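Why did the robot bump the plank?

Robots make mistakes. Some of them are small, like dropping a sock. Others could hurt someone or break something expensive, so the people who build robots spend a lot of time finding out what went wrong and stopping it from happening again.

At Trumex, a small robot company, there is an arm called Werwood. Werwood has a gripper on the end, with two fingers that can open and close. It is learning to work in ordinary rooms, where there are door frames, shelves and other things to bump into.

One day in August, Werwood bumped a plank 47 times.

Practising in a pretend room

The plank was fine, and so was Werwood. All of the bumps happened inside a computer.

Before a robot arm tries a new job in a real room, it can practise in a simulation. A simulation is a bit like a video game. The computer draws a room and a robot, and it works out what would happen if the robot moved. If the robot reaches too far or goes too fast, no one gets squashed and you can press a button to start again.

Anqi Dong looks after the pretend rooms at Trumex. She had set Werwood a simple job. It had to move its gripper up towards a plank, stop underneath it with a gap of 10 millimetres, wait, and come back down. Millimetres are the tiny marks on your ruler. Ten of them make one centimetre, so the gap is a small one, but it is big enough for a robot that knows where its fingers are.

The computer ran the job 100 times, starting from a slightly different place each time. Anqi expected no bumps at all.

How a robot knows where it is

Shut your eyes and touch your nose. You can probably do it without poking yourself in the eye. Your brain knows how long your arm is and how much your elbow is bent, so it can work out where your fingertip must be.

A robot arm does the same sort of thing with sums. It has sensors in its joints that measure how far each one has turned. It also has a list of how long every part is. The computer puts the two together and gets an answer: the tips of the fingers are at this spot.

The people who make the robot write the list. If a number in it is wrong, the sums will still work, but the answer will be wrong too. The robot has no way of feeling that something is odd. It will carry on as if everything were correct.

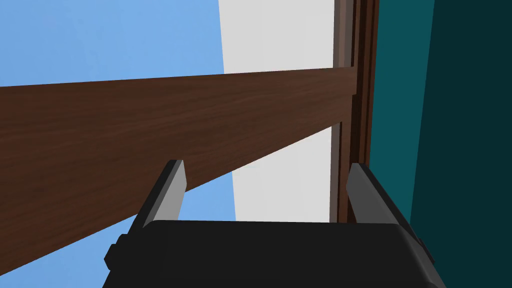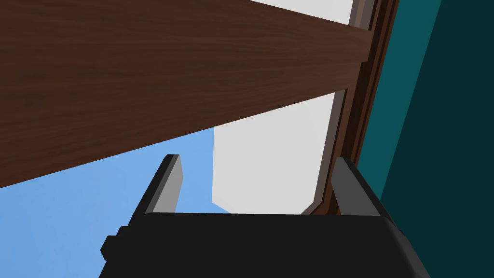 Looking up past Werwood's gripper in the pretend room, with the wooden plank overhead.

Anqi's first guess was that the plank was in the wrong place. She checked where the computer had put it and the numbers were right. Then she wondered if Werwood was moving too fast to stop in time. She slowed it right down and ran the job again. It still bumped the plank.

So she asked Shoshana Dvorak, who works on the grippers, to have a look. Shoshana didn't start with the plank. She opened the list of lengths and read it line by line with a drawing of the robot beside her.

She found the fault near the bottom. Werwood had been given new fingers that summer, and they were 15 millimetres longer than the old ones. The pretend fingers had been changed to match, but the number in the list had not. Werwood's sums were still using the old fingers.

Imagine wearing a big pair of floppy clown shoes and going upstairs as if you had your normal shoes on. You would stub your toes, because you would be thinking about your feet and not about the shoes. Werwood was stopping 10 millimetres below the plank with fingers it no longer had.

Why not every time?

You may have spotted a puzzle. If the number was wrong, why did Werwood bump the plank 47 times and not 100?

The answer is the different starting places. From some of them the gripper came up tilted. The extra length then pointed off to one side, and the fingers slid past the plank. From others it came up straight and hit.

Faults that only happen some of the time are hard to find. Suppose Anqi had run the job once and Werwood had missed the plank. She might have thought it was ready for a real room. Engineers repeat their tests over and over for this reason, even when it gets boring.

What they changed

Shoshana corrected the number, and Anqi ran all the tests again. There were no bumps.

They also added a check. When Werwood is switched on, it now compares the length in its list with the length of the fingers it has been given. If the two don't match, it refuses to move and shows a message.

The real arm has other ways of keeping people safe as well. It slows down when someone comes close. It stops if it feels a push it wasn't expecting. And there is a big red button on the wall - anybody in the room is allowed to press it, including visitors.

Try it yourself

Hold a ruler so that it sticks out past your fingers. Put a cushion on a table, close your eyes and try to stop the end of the ruler just before it touches the cushion. Do it ten times and write down how many times you bump it. Then swap to a longer ruler and try again.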